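Stop calling it a dropped object

Quick one, written between meetings, sorry for typos. The Plornine bedroom task failed again in simulation and the log says "dropped object". Two words. That's all Miyuki Aoki had to go on when she picked it up at 16:00.

Out of 77 runs, 25 ended with that same label. Kenta Hayashi went through them by hand and found 3 quite different faults hiding under it. Grip too low on the stick. Wrist turning before the fingers had closed. Arm pushing down into the soft stuff when it should of stopped higher. One label for the lot! No wonder the fix in September fixed nothing.

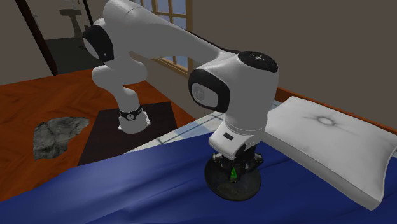 Bedroom task, simulated. Arm over the bed, round black pad on the blue blanket.

And the pushing down is the one that bothers me. A lost USB stick is cheap. An arm that leans on a bed is a safety matter, full stop, because beds have people in them. Hideaki Sugawara says it's only a simulation, nobody gets hurt. Fine. But the habits get carried over. If the sim log shrugs, the real log will shrug too. 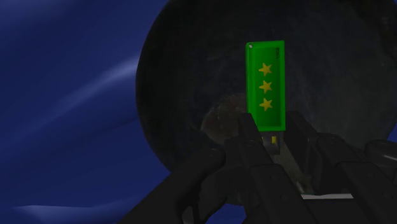
Green stick in the gripper, held near its lower end.

Grip height is easy to check, by the way. One number, before the lift. Kutus wouldn't log it as they said it slowed the run. By how much? No answer yet.

So what I want. Name the fault, not the result. Force on contact goes in the log every time, even on good runs. And anything that presses on a bed stops the batch untill a person has looked. Ryota Kobori thinks that's overkill. I don't. We're arguing it out tomorrow morning.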